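Open Day at Plundeck: A Morning Among the Sandals

Last updated: Wednesday, 4:10 p.m.
14 shares | 6 comments

I own one pair of sandals. I bought them in a hurry at a gas station and I have never been happy with them. On that basis I was judged qualified to spend a day at the Plundeck footwear depot, which opens its doors to the public every October, when the last person who wants sandals has already bought them.

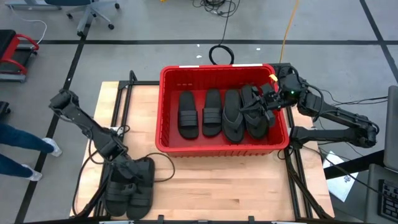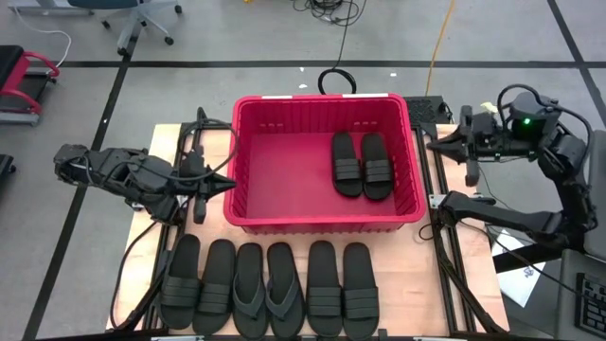
Black sandals and a red bin at the sorting table, Plundeck open day.

Lovisa Ekström
Staff writer, trade visits and reluctant outings

The depot sits behind a tile showroom, and the signs for the two are the same shade of blue. I spent a pleasant few minutes looking at grout before a man asked if I was there for the shoes. I don't know what gave me away.

You get a lanyard, a cup of coffee and a map. The map shows the restrooms in great detail and everything else as a gray rectangle. Our group was the ten o'clock one, mostly retired people who had done their homework, plus a boy who wanted to know if anybody had ever been buried under the boxes. (The guide said no, after a pause I would have liked to hear more about.)

Plundeck doesn't make sandals. It takes them in from the people who do, checks them, matches them up and sends them out again. The summer stock comes back from stores in whatever state the stores feel like sending it. The worst this year was a crate of 3,000 pairs from the Zulby line that showed up with lefts and rights all mixed together, like socks after a divorce. Our guide told the story in the low voice other people use for shipwrecks.

I liked the sorting table best. It's a light wooden top on a black metal frame, with a red bin in the middle of it, and the business of the table is black sandals. You'd think black sandals would be a simple matter. Put two kinds of slide and a flip-flop in front of me and I'd have said I was looking at three of the same shoe. After a quarter of an hour I could tell a double strap from a thong across the room, and I had begun to have opinions.

For instance: which way should the toes go? I caught one bin with a row of them pointing toward the near side, and at another moment a lone pair of slides, over to the right with plenty of red floor to spare, had their toes to the back wall. I asked if there was a rule. There is a rule. It was explained to me by two people, and the explanations did not match.

Mixing styles also bothered me more than it should have. Slides and flip-flops were lying next to each other in the same bin, while a pair with a whole tangle of straps waited outside on the wood. I felt for the strappy ones. I was told that mixed bins are how a sample set goes out to a store, one pair of each, so the buyer can see what's what. Fine. But the row I admired was the one along the near edge of the table, slides, flip-flops, slides, all facing the bin as if they were lining up for a swim.

From there we were walked past 300 shelves, at a pace that suggested we might be asked to count them. Shelf 659 is famous. (No, I can't explain how there's a shelf 659 either. The numbering was inherited from an older building and has been left alone out of respect.) It holds the Pomby, a sandal with a small pocket in the heel for a door key. The Pomby sold very badly. The guide said people kept their key in it, forgot, and called a locksmith while standing on it. I wanted a pair at once, and they didn't have my size.

Lunch was in the loading bay. The soup was lentil, the bread was good, and the folding chairs were arranged in a circle, which made the whole thing feel like a support group. A woman from the tile showroom came over and ate with us -- I gather she does this every year.

The afternoon talk, "Straps Through the Decades," was given with slides, and yes, the speaker made that joke, and then made it again for the people who came in late. It ran long. I learned that the best-known model in the depot's history was the Vasić, a two-strap design that squeaked, and that there are still customers who write in to ask for the squeak back.

The gift table had factory seconds at three dollars a pair. I picked out some black slides, double strap, and was quite pleased with my eye until I got them home and looked properly. Two lefts. I've written to Plundeck and suggested they look at the Zulby crate.

If you want to go: the open day is free, parking is shared with the tiles, and the ten o'clock group gets the fresh coffee. Wear closed shoes. They do insist on that.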